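How I Stack Paper Cups for a Drinks Table

Last updated: 06/06/2020

I've set up the coffee corner at the Denport craft fair 3 years running now, and my first year I just ripped the sleeves of cups open and left them lying on their sides. Cups everywhere! So now I do two stacks in wire holders, side by side, and I get them in place before I even think about the milk and sugar.
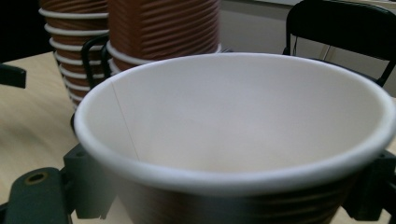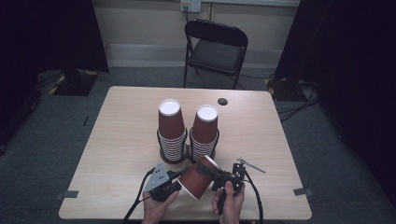 Brown paper cups with white rims, one held out over the table and the rest in two stacks.

OK, so how I do it. Wipe the table down and let it dry all the way, then decide where the line is going to start. I put the holders near the middle (people reach in from both ends, it's just easier) and close enough together that the stacks almost touch.

Before a cup goes on, take a quick look inside. Run your eye down the seam and once around the rolled rim - if the rim is squashed flat or the seam is lifting, put that one aside for pens or paint water.

Then nest them bottoms up. Set each cup down straight and let it drop over the one below. Please don't push! Jammed cups come off in twos and threes, and then somebody is standing there picking at them with a fingernail while the coffee gets cold.

I stop at 28 to a stack, which does me fine between refills. For the July fair we bring 200 and keep the spares in a lidded box under the table, still in their plastic.

When you top up, lift the old cups off first and put the new ones underneath, so the same few don't sit at the bottom all day. Lids go in their own basket, away from the sugar.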